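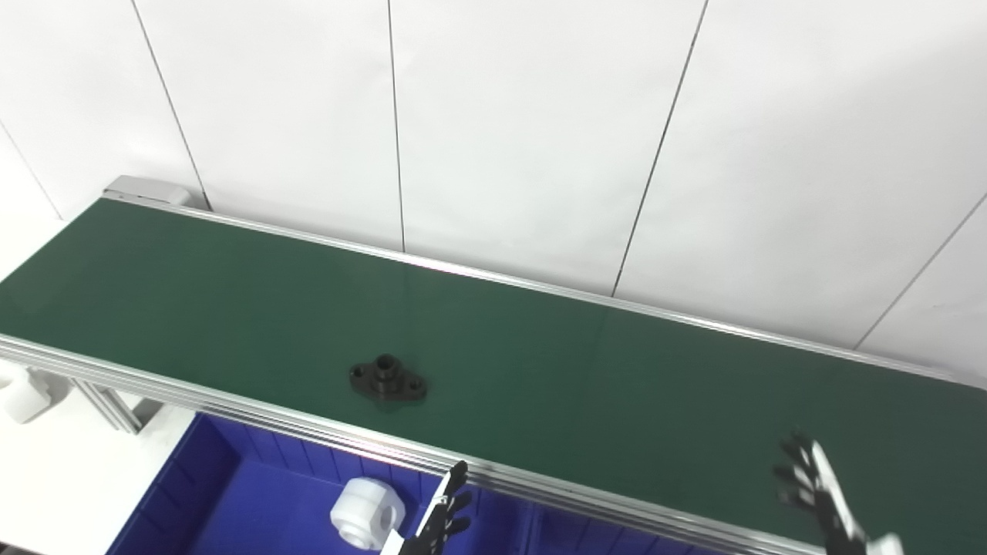

Conveyor with green belt and aluminum side rails.

Brinitz feature film: progress report to the production fund, September 2018

Summary
Principal photography on Brinitz is complete. We shot 3 days over the approved schedule, all of them on the ferry sequence, and the extra days were paid from contingency. Picture editing is under way and the first assembly runs long, as expected at this stage.

Cast
The supporting part of the harbor pilot was recast in August after the first actor left for a television series. Lindalva Trindade took over the role and finished all of her scenes on time. Her contract and the revised cast list have been sent to your office.

Locations
The Fillusgate unit wrapped first. The town let us close the main street for both night shoots, and we have paid the location fee and had the storefronts repainted in their original colors. One claim is open – a broken awning at the bakery – and our insurer is handling it.

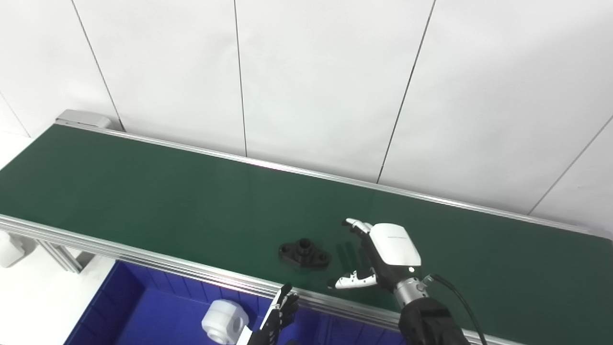

Editing and sound
We have 478 takes logged and synced, with notes from the script supervisor attached to each. The director and editor are working through the second act now. Two dialogue scenes on the ferry have heavy engine noise and will need to be re-recorded. Breneo has quoted for that work along with the final mix, and the quote fits the sound budget.

The Zhong score is at the sketch stage. We have heard themes for the opening and for the father's funeral. The director wants the funeral music cut back and has asked for a version with solo cello.

Budget
The only line currently over is transportation, by $3,000, due to the additional ferry days. We plan to cover this from the unused part of the costume line and ask for your written approval to move the money.

Extras
We used 56 paid extras for the festival scene. All have signed releases, and all payments have cleared.

Next period
Finish the director's cut and hold a private screening for the fund.
Record replacement dialogue with Ms. Trindade.
Deliver a draft poster and a short teaser for your comments.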